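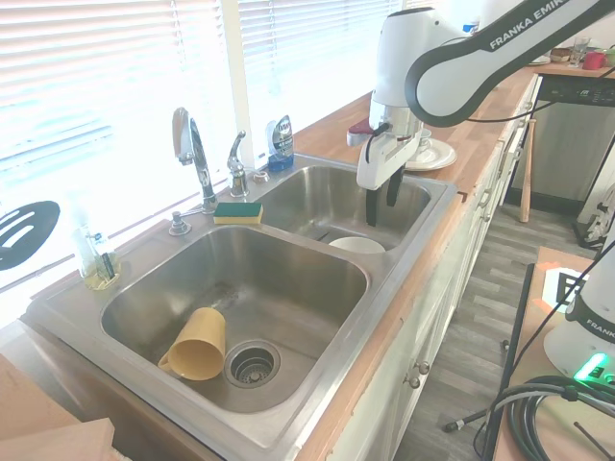 Two sets of fingers, one sink

I spent Monday comparing the stock fingers on the Franka with a softer pair from Golob. Same arm, same grip force. Santino Farías wrote the controller settings and I left them alone.

The Golob pair closes more slowly -- 2 seconds against less than one -- but slips less on curved rims.
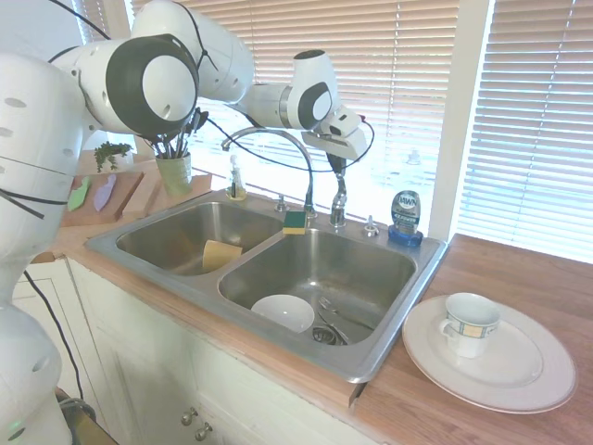 Flatware is where I expect trouble. Cups give the fingers something to close on from either side. What looks like a spoon and fork lying at the bottom of the basin, next to the strainer, leave very little to get under. I have 329 grasps logged so far and want 2,000 before I pick a pair.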